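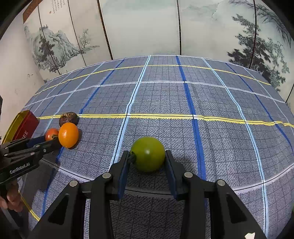

Green tomato, with the orange and a small red tomato off to the left.

Home | Galleries | Recipes | Garden | About

Produce on the Plaid Tablecloth

Posted Apr 11, 2025 by Hanna Hladun

This is our page on sorting mixed produce at home. Most of what we buy at the Pirkis market comes back in one bag, and the hard items end up on top of the soft ones. We now go through it on the table before anything goes in the kitchen.

The green tomato is smooth and olive colored, with a dark curled stem. Green ones stay out on the counter at our house. Severyn Nazarenko fries his in cornmeal the same day — his recipe is in the July gallery.

The red box with the yellow interior has been a produce box for a long time now. It is open at the top and easy to wipe clean. Fruit and tomatoes share it until dinner. Root vegetables we keep apart, and any dirt gets brushed off outside. 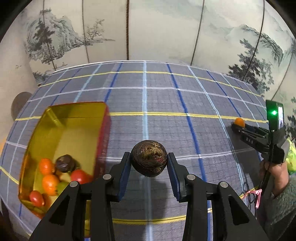 Dark root vegetable with ridged rings, beside the box with six pieces in it.

Roots like this one need a good scrub and a long time in the oven. We leave the skin on for roasting and rub it off afterward with a paper towel.

Related galleries
Shelling Beans on the Porch
Ochoa Squash, 10 Pictures
A Pantry Shelf in Kisimance

Contact | Copyright Hanna Hladun | Back to top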